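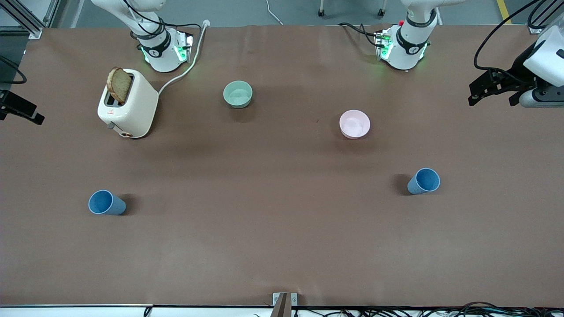 Jarlath Madigan
Household Waste and Repair Adviser, Fivstead Resource Centre

Small appliances: what the new drop-off covers

4/25/24

The small appliance bay at Fivstead is open again after the roof work, and the rules for what goes in it have changed. The old flyer is still on a lot of fridges. Please take it down, as it gives the wrong gate and says we don't accept anything with a heating element. We do now.

You can bring toasters, kettles, irons, sandwich presses, hair dryers, stick mixers, fans, bedside lamps and radios. There is no charge for up to three items per household per visit. If you are clearing out a deceased estate or a rental and have more than that, ring the office first so we can put a spare cage beside the bay. Last September a ute load arrived ten minutes before closing and most of it ended up on the ground overnight, in the rain, which ruined several items that could have been fixed.

Microwaves go to the large appliance side, even the little ones. So do dehumidifiers and bar fridges. Smoke alarms and fluorescent tubes have their own labelled tubs inside the office door and should be handed over the counter.

Batteries come out before anything goes in the bay. This includes the button cells in kitchen scales and remote controls, which people tend to forget. Tape over the terminals and drop them in the grey tub. If a battery is built in and you can't get at it, as with most cordless vacuums and electric toothbrushes, leave the item whole and tell whoever is on the gate. Please don't prise it open. We had one small fire in the bay last year and it started with a battery that had been levered out with a screwdriver.

What happens after drop-off

Items are sorted once a week. Anything with a cut cord, cracked casing or obvious burn marks goes straight to the recycling cage, where the metal and the cords are separated and trucked to the Pluston yard. The rest is put aside for testing.

Over the past twelve months the bay took in 969 items. Of those, 56 per cent went for recycling, 21 per cent were tested and passed on to the tip shop, and the remainder were stripped for parts or are still on the shelf waiting for them. I would like the tip shop figure to be higher. The main thing holding it back is missing pieces: kettles without their bases, mixers without beaters, irons with no water cap. If you still have the loose bits in a drawer, put them in a bag and tie it to the cord.

It also helps to write the fault on a strip of masking tape. "Trips the switch" or "only one side heats" saves a good deal of time on the bench. If the item works and you just don't want it, write that too.

Looking after a toaster

Toasters are the appliance I am asked about most, and a fair number of the ones we see have very little wrong with them. They are full of crumbs. Crumbs smoke, they jam the lever, and a thick enough layer can catch alight.

Switch it off at the wall, pull the plug out and let the toaster go cold. Slide out the crumb tray, empty it and wipe it with a damp cloth. Dry it well before it goes back. Then hold the toaster upside down over the sink or a sheet of newspaper and shake it gently a few times. A dry pastry brush will shift what is left on the ledges. Never put a knife or fork down the slots, plugged in or not, as the element wires are thin and break easily. Once a month is enough for most households. Raisin bread and crumpets make more mess, so do it more often if you eat a lot of either.

If the lever won't stay down, check first that the power is on at the wall. On many toasters the catch is an electromagnet and won't hold without power. If it still won't latch after a good clean, bring it to a repair session. If one side has stopped heating, the element has probably gone, and on cheaper models that is usually the end of it.

Don't open the casing yourself. Any repair to the electrical parts has to be done by someone qualified, and the item has to be tested and tagged before it leaves the bench.

Repair sessions

Sessions are held in the Himska Hall, side entrance, on the second weekend of the month. Bookings are taken at the office or by leaving a message on the centre's phone. Each booking is for one item and lasts half an hour. Sewing machines get an hour — please bring the foot pedal, and a scrap of the fabric you were using when the trouble started.

We can't work on gas appliances, microwaves or anything that has been under water. Electric blankets are also out. If yours is more than a few winters old and has creases or scorch marks, cut the cord off and put it in the general waste.

Parts are charged at cost. Labour is free, though there is a tin on the table for anyone who wants to put something towards tea and solder.

Gate and hours

Use the Poduval Road gate for the small appliance bay. The old river gate is for green waste and trailers only, and you can't get through from one side to the other. Hours are 9 am to 3 pm, and the gate is locked on public holidays. Keep to the walking pace limit past the bays and leave dogs in the car.

The next item from me will cover paint tins and garden chemicals, which are being collected separately this year. Hold on to them until then, lids on, somewhere cool and out of reach of children.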